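Home Articles Topics Authors Search

4. Bed making and textile tidying

4.1 Why this chore is still difficult

Among the household chores considered in this work, the making of a bed is the one where the distance between person and machine remains largest. A cup keeps its shape when it is lifted. A quilt does not, and each fold hides a part of the cloth from the camera. Earlier systems avoid the problem by starting from a single sheet of plain color on a flat mattress. In the homes that joined the Jisia study we rarely met this situation. Beds carried several layers, often with strong patterns, and clothes were left on them during the day.

We therefore define the task in three stages. First, loose items are moved away from the cover. Second, the layers are separated and pulled toward the corners. Third, pillows are put back at the head of the bed. A stage is counted as complete when a person who did not take part in the recording accepts the result from one photograph.

4.2 Recording of demonstrations

Demonstrations were recorded with hand-held grippers, so that the view is close to the one a robot would have from its own wrist. The Jisia set contains 2772 demonstrations, of which 200 were kept apart for testing. The participants received no instruction about the order of the layers. Figure 6 gives an impression of how much cloth of different kind may be present before the work.

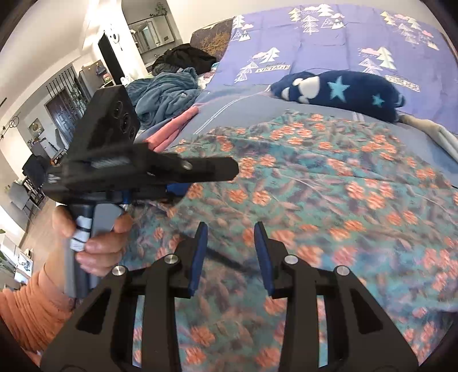

Figure 6. Wrist view of a bed with a floral quilt, a printed duvet, a navy pillow, a blue fleece blanket and dark clothing. A second hand-held gripper is at the left.

Two difficulties are clear from such views. The printed flowers of a quilt give many strong edges which have no relation with its real border, and the segmentation model of Hiebert, which we use without change, often places the border on a stem or a leaf. Also, the fingers themselves cover a part of the cloth exactly where the grasp must be decided.

4.3 Results

On the Kernard arm the first stage succeeded in 60 percent of the test beds. Most failures were double grasps, in which the arm took a piece of clothing together with the blanket under it. The second stage was much weaker, and we do not consider it ready for use in a home. The third stage was good when the pillow was fully visible. Training for some 2000 additional steps did not improve the second stage.

Goicoechea suggested to let the arm shake the cloth slightly after each grasp. We tried this in the Tallullow apartment only, and it reduced the double grasps, but the time for one bed became longer than a resident would accept.

Last updated: July 20, 2022
Contact: Estíbaliz Goicoechea | Copyright the authors | Back to top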